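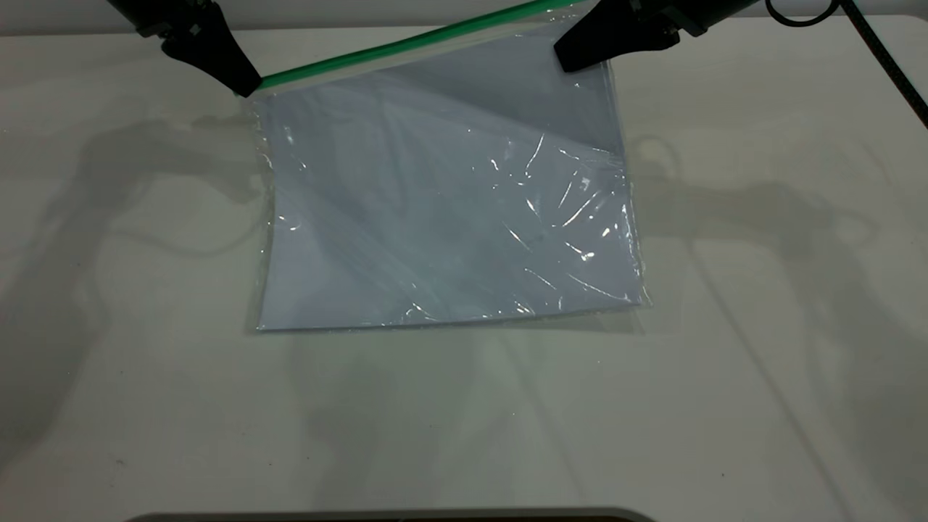
Über uns

Die Arbeitsgruppe Zweihändige Manipulation am Institut Eskola untersucht, wie Robotersysteme verformbare Gegenstände mit zwei Armen greifen, halten und verschließen. Sie wird von Amos Rosenthal geleitet und umfasst derzeit 19 Mitarbeiterinnen und Mitarbeiter aus Maschinenbau, Informatik und Werkstoffkunde. Die Laborräume befinden sich am Standort Bestedton.

Auftrag und Schwerpunkt

Starre Bauteile lassen sich mit etablierten Verfahren zuverlässig handhaben. Bei Folien, Beuteln, Papierstapeln und Textilien ändert sich die Form des Objekts dagegen mit jeder Berührung. Ein Modell, das vor dem Greifen berechnet wurde, ist nach dem ersten Kontakt häufig nicht mehr gültig. Die Gruppe entwickelt deshalb Verfahren, die ohne vollständiges geometrisches Modell auskommen und ihre Bewegungen während der Ausführung laufend anpassen. Transparente Verpackungen bilden einen eigenen Schwerpunkt, da Spiegelungen und Knicke in der Folie die Bildauswertung erheblich erschweren.

Das Verfahren Ulia

Kern der laufenden Arbeiten ist das Lernverfahren Ulia. Beide Arme werden durch eine gemeinsame Steuerungsstrategie geführt, die aus ferngesteuerten Vorführungen gelernt wird. Der verwendete Datensatz enthält 3.740 Vorführungen an Verschlussbeuteln mit unterschiedlichem Inhalt. Jede Vorführung wird in Abschnitte gegliedert: Annähern, Fassen der Oberkante, Spannen, Schließen und Loslassen. Die Abschnittsgrenzen werden von Hand geprüft.

Eine Besonderheit des Verfahrens liegt in der Rollenverteilung. Welcher Arm hält und welcher die Verschlussleiste entlangfährt, ist nicht fest vorgegeben, sondern wird zu Beginn jedes Durchgangs aus der Lage des Beutels bestimmt. Ein Wechsel der Rollen während des Durchgangs ist zulässig.

Ergebnisse

In der im März abgeschlossenen Versuchsreihe wurden 400 Durchgänge mit Beuteln ausgewertet, die im Training nicht vorkamen. Gegenüber der früheren Fassung mit fester Rollenverteilung sank der Anteil der Durchgänge, in denen die Folie aus einem der Greifer rutschte. Am deutlichsten fiel der Unterschied bei schräg liegenden Beuteln aus. Keine Verbesserung ergab sich bei sehr dünnen Folien ohne Inhalt; hier bleibt das Fassen der Oberkante die häufigste Fehlerursache. Fehlgeschlagene Durchgänge werden vollständig dokumentiert und gehen in die Auswertung ein.

Ausstattung

Das Labor verfügt über neun zweiarmige Arbeitsplätze mit einheitlich heller Tischfläche. Die Steuerungssoftware Nular wurde in der Gruppe entwickelt und wird auch in den Lehrveranstaltungen des Instituts eingesetzt. Sie zeichnet Gelenkstellungen, Greiferöffnung und Kamerabilder mit gemeinsamem Zeitstempel auf.

Lehre und Zusammenarbeit

Die Gruppe betreut Abschlussarbeiten in den Bereichen Robotik, maschinelles Lernen und Versuchsplanung. Bewerbungen sind jederzeit möglich und mit Lebenslauf und Notenübersicht an das Sekretariat in Bestedton zu richten. Unternehmen, die eigene Verpackungsmuster untersuchen lassen möchten, erhalten dort die Teilnahmebedingungen. Muster werden nach Abschluss der Versuche auf Wunsch zurückgesandt.

Stand: 20.9.25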